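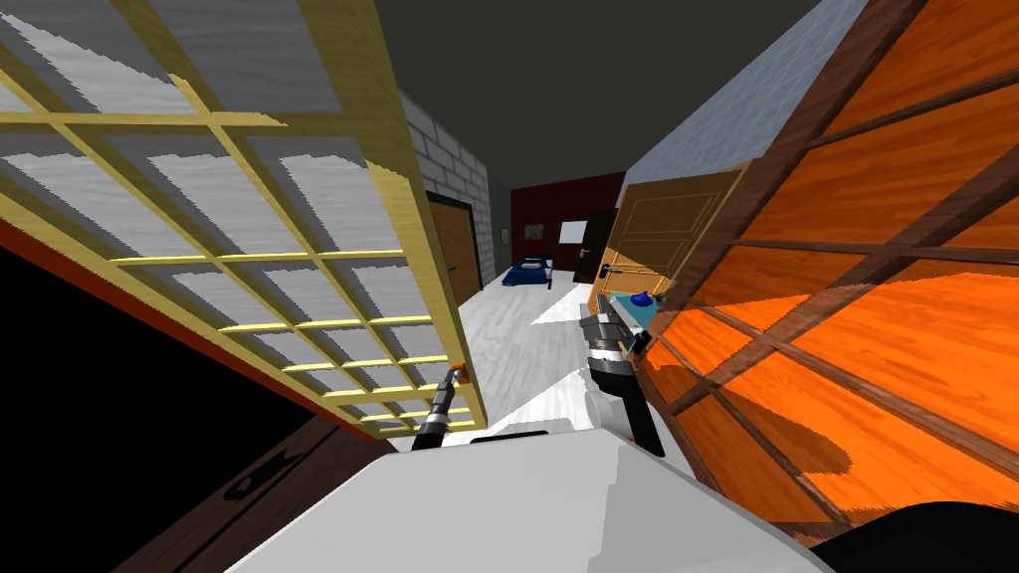 A reader from Strebel wrote in to say that the old ropewalk was only ever a shed, and that a town with potholes has no business putting up a plaque for a shed. The letter was polite and I have thought about it for most of July.

The Sindum ropewalk ran for 500 feet along the river. Men and boys walked backward down its length all day, paying out hemp from their waists, and the rope they made went to the yards at Walo and from there to sea. The building is gone. The people who worked in it left very little behind them, mostly names in a wage book, and 9 of those names have only an X beside them.

We do well enough by the owners. The Prenar family has a street, a school and a bench. I have no quarrel with any of it, but a visitor could spend a full Saturday in Sindum and never learn that anyone here had worked for a living. 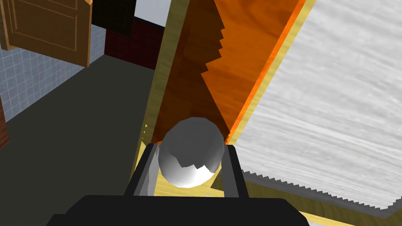
Wooden furniture with a grained orange panel, and a white ball.

The wage book should be put where people can read it. At present it is in a cabinet at the county office, open two afternoons a week, and you have to ask for it by number. I asked. One boy, five years on the walk, was docked for lateness in his first winter and never again. After that his name stops. I would like to know where he went, and somebody's grandmother may have the answer in a drawer.

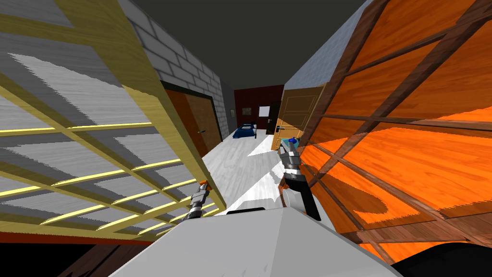
Surely the families would rather be left alone, one woman told me after the last meeting, and she may be right about a few of them. Ask them first, then. A name can be left off if a family wants that - it is harder to put one back once the last person who remembers it has died.

The plaque would cost less than the bench did. I would put it by the river steps, where the walk began, with all the names on it.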